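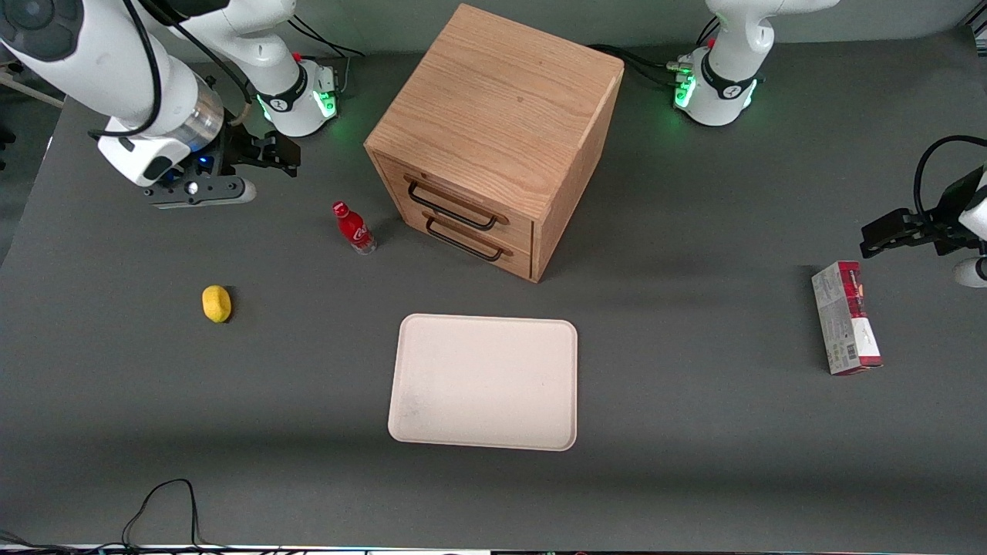
Keeping the inside of your car clean, dry and sweet-smelling

I have had the same old 51-plate estate for longer than I care to admit, and every winter it tries to turn itself into a greenhouse. The windows mist, the mats go soggy and by February there is a smell somewhere near the back seat that I can only describe as wet dog, although we have never owned a dog. Over the years I've picked up a fair number of ways of dealing with all this, some from the garage, some from friends and a good many from readers of this page, so I thought I'd gather them up in one place. Most of them cost very little, and you'll have half of what you need under the sink already.

Start with the mats

Take them all out, even the ones you think are fine, and have a good feel of the carpet underneath. Carpet in a car sits on a thick layer of padding that can hold a surprising amount of water while the top feels only slightly cool to the hand. Press a folded old towel down hard with your heel and leave it there for a minute. If it comes up damp, you've got some drying to do before you think about cleaning anything.

Rubber mats can be scrubbed outdoors with warm water and a squirt of washing-up liquid, then rinsed and hung over a fence. Fabric ones want a proper beating first, the way our grandmothers did the rugs, and then the vacuum, and only then a little soapy water on a stiff brush. Dry them thoroughly indoors if the weather is against you. I drape mine over the banister, which makes me unpopular for an evening.

Getting the damp out

Newspaper is still marvellous for a wet footwell. Screw it up loosely, pack it in, and change it morning and night until it stops coming out limp. For the general dampness in the air, Kwadwo Eshun wrote in to recommend a cloth bag of cat litter under each front seat, and I've done it ever since. Use the plain, unscented sort, tie the bag very well (a split one will haunt you for years) and swap the litter when it starts to feel heavy.

On any dry, breezy day, open all the doors for half an hour while you potter about nearby. Warm air from the heater helps too, but do have a window open a crack so the moisture has somewhere to go, and switch off the button that recirculates the air. I drove about with mine on for a whole autumn and wondered why I couldn't see out!

If the same corner keeps getting wet, no amount of newspaper will cure it. Look at the door seals, lift the leaves out of the channel below the windscreen, and check the boot for water in the spare wheel well. A sweet, slightly sticky wetness on the passenger side is a different matter and may well be coolant, so let a garage see that one.

Fizzy drinks, coffee and other spills

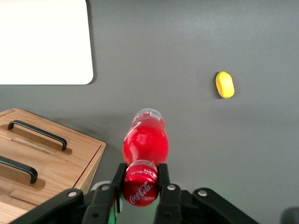
Red Coca-Cola bottle on a dark grey tabletop.

Speed matters far more than what you use. Blot, and keep on blotting, with a clean dry cloth or a wad of kitchen roll, working from the outside of the spill towards the middle. Rubbing just pushes it down into the foam. Once you've lifted all you can, dab on cool water with the tiniest drop of washing-up liquid, blot that up, then go over it again with plain water so there's no soap left behind to collect dirt.

Sugary drinks dry to a tacky patch, and the plain water rinse is what shifts the stickiness, so do it two or three times if you need to. Coffee with milk is the one I dread. My friend Ecaterina Pop swears by bicarbonate of soda for that, scattered on thickly once the seat is nearly dry and left overnight before vacuuming. It worked beautifully on my back seat after a trip to Zurbridge, 107 miles with a latte nobody had put the lid on properly. Try a hidden bit of the fabric first, and don't use bicarb on leather.

For sticky cup holders, lift out the liner if there is one and soak it in the washing-up bowl. If there isn't, lay a hot, wrung-out cloth in the bottom for five minutes and the gunk should wipe away. Cotton buds will see to the corners. Keep the water well away from switches and sockets, please.

Windows that don't smear

The film on the inside of a windscreen builds up slowly, and you tend to notice it only when the sun is low. Clean the glass in the shade with one part white vinegar to five parts water, sprayed on to the cloth so it doesn't run down into the dashboard. You'll want 2 cloths, one damp and one bone dry, and neither should ever have been near fabric softener. Go side to side on the inside and up and down on the outside, and then if there's a streak you'll know which side it's on. Usa Jaidee taught me that and I've passed it on to everybody I know.

Be gentle on the rear window. Follow the heater lines across, never against them, and leave scrapers out of it altogether.

A tidy glovebox and boot

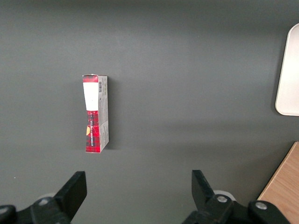
Small cardboard box with a plaid band and a white label.

A car that's full of bits and bobs never gets cleaned, at least mine doesn't, because moving everything is such a chore. Twice a year I empty the glovebox on to the kitchen table and put back only the handbook, a tyre gauge, a torch, a pen that works and a pair of thin gloves. Spare bulbs, if your car takes them, should be wrapped in a soft cloth. Old service receipts can live indoors in a folder.

In the boot, one sturdy crate does more good than any number of fancy organisers. Put a scrap of non-slip matting under it and it'll stay where you left it round the bends. Anything that could leak, such as screenwash, should stand upright in a plastic tub with the cap done up tightly.

Don't forget the pollen filter

If you've done all of the above and the fans still blow out a musty smell, the cabin filter may be overdue. On a good many cars it sits behind the glovebox and comes out without tools, though on mine you have to lie upside down with your feet on the headrest. Your handbook will say where it is. Note which way the little airflow arrow points before you pull the old one out, and vacuum up any leaves in the housing before the new one goes in.

Xiomara Lindgren asked whether you can wash a paper filter and use it again. I'm afraid not, it goes out of shape and lets the dust straight past. Do write in if you have a good trick for getting melted chocolate out of seat belt webbing, as I have tried most things and it's still faintly brown.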